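Nimeo three-door refrigerator, 122 liters: review after five months

The Nimeo is a narrow upright refrigerator with three doors stacked one above the other: freezer at the top, a small middle drawer-height compartment behind its own door, and the main fresh-food section at the bottom. It is sold in silver-gray only. I bought mine from Tellmont in March at the regular price. The previous unit was a two-door model of similar height that iced up at the rear wall every few weeks, and the main requirement for its replacement was a freezer section that could be emptied and wiped down quickly.

Delivery and setup

The carton arrived upright and undamaged. The manual asks for a rest period of several hours before the unit is plugged in, and I left it overnight. Leveling is done with two threaded feet at the front. They turn by hand when the cabinet is tilted back slightly, but the thread is coarse, and fine adjustment takes some patience. The rear rollers do not steer.

Clearance deserves attention. The manual specifies a gap on each side, and I have kept one between the left side panel and the table next to it. A narrow gap is enough for air but too narrow for a hand, so anything dropped there has to be fished out with a ruler. The doors are hinged on the right as shipped. The hinges can be moved to the left, although the top bracket needs a socket wrench that is not supplied.

Freezer section

The top compartment is a single white molded space with a flat floor that is raised slightly. Usable width is better than I expected from the outside dimensions. The walls taper a little toward the back, so a square box that fits at the door will not necessarily go all the way in. Soft or round items are easier to place than cartons.

I test the section in two ways: first with the dial at its coldest position and frozen goods inside, then with the dial at its mildest position and whole fruit, which shows how evenly the cold is spread. Apples and pomegranates work well for this. They hold their shape, they can be moved in and out by hand, and the skin shows damage from contact with a cold wall sooner than a vegetable would.

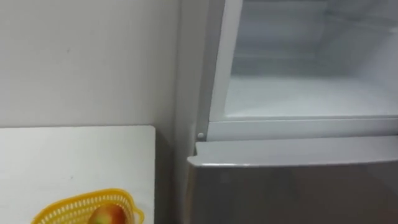
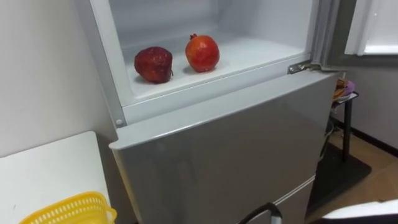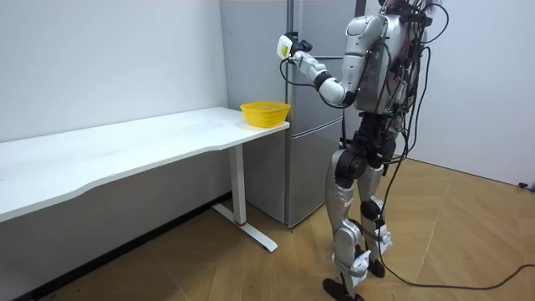

At the mildest setting the left side of the compartment ran slightly colder than the right. The difference was small, but it was repeatable over several runs. Items touching the rear wall froze at the contact point and stayed firm elsewhere. An inch of space behind the contents was enough to stop this. At the coldest setting the imbalance disappeared, and everything froze through overnight.

Frost is the weak point of any direct-cooled cabinet, and the Nimeo is no exception. A thin layer forms on the ceiling first. It wipes off with a cloth while it is still thin. Once it has hardened, the only sensible method is to switch the unit off, empty it and leave the door open. The full procedure took 40 minutes, including drying, and the meltwater has to be caught with a towel at the front lip. There is no drain spout in this section.

Middle and lower sections

The middle compartment is meant for meat, fish or drinks that should be kept colder than the main section. In practice I use it for milk and cheese. Its temperature depends on both neighbors and cannot be set separately. The front edge of the door is rounded and stands slightly forward, which makes it easy to find with a full pair of hands, but it also collects dust along the top and needs wiping more often than the others.

The lower section has glass shelves and one clear drawer. The shelves slide out without tools. The drawer rides directly on the cabinet floor with no runners and scrapes when loaded. Door bins are shallow – a standard bottle fits, a wide carton does not. With the dial in the middle position the section held 5 °C on the center shelf, measured with a glass-of-water thermometer left in place for a full day. The bottom drawer was a degree warmer, and the top shelf a degree colder.

Noise and power

The compressor is quiet once running. Startup produces a short knock, audible in the next room with the doors open. I also hear a trickling sound after each cycle, typical of the type.

The label states 196 kWh per year. My plug-in Stavcombe meter, read monthly, projects a slightly higher figure, and I attribute the excess to frequent opening of the freezer door during testing. In normal use the two numbers should be close.

Accessories

Tellmont offers an El Sherbiny bin set as an add-on for this model. The bins are rigid and the larger one fits the lower section exactly. The smaller one is too tall for the middle compartment by the thickness of its own rim. An ordinary perforated plastic basket does the same job for fruit and costs less, and it can be left on the table while the shelves are being cleaned.

Build

Door seals are even on all three doors. The side panels are thin and flex under a thumb, and the finish shows fingerprints on the front but not on the sides. The visible cabinet screws were tight on arrival. One cover cap came loose in the first month and was pressed back in.

Points for

Wide freezer opening, smooth interior that wipes clean, steady temperature in the main section, quiet running.

Points against

Manual defrosting with no drain, no separate control for the middle compartment, drawer without runners, shallow door bins.

The warranty is two years on parts, and the compressor is covered longer if the unit is registered within up to 40 days of purchase. Registration requires the serial number from the plate inside the lower section, behind the drawer, so note it down before the shelves are loaded.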